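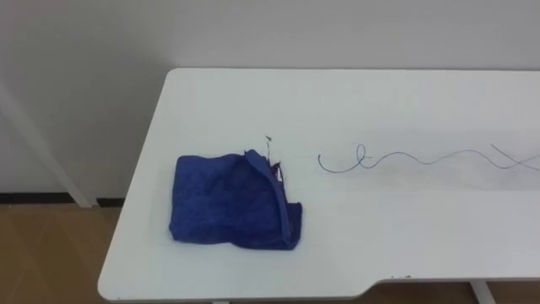

Letay says a blue cloth like mine should never go in with the bath towels, and that I should have been folding it in thirds from the start, long side first. Fine! She messaged all this while I was still on my first coffee, so today turned into cloth day.

25/09/2021. I tried it her way on the white table -- thirds, then in half -- and the fuzzy stuff just springs back up at me. Five tries. The dark threads are bugging me too. I want to snip them but Bereket thinks I'll start a hole, and he may be right (he was right about the curtains). Also there's string everywhere since I opened the Jidberg parcel. Must wind that up before supper.

Still have 40 napkins to iron for Adugna. Did none. Called Mom, ate the last of the plum cake, went to bed late.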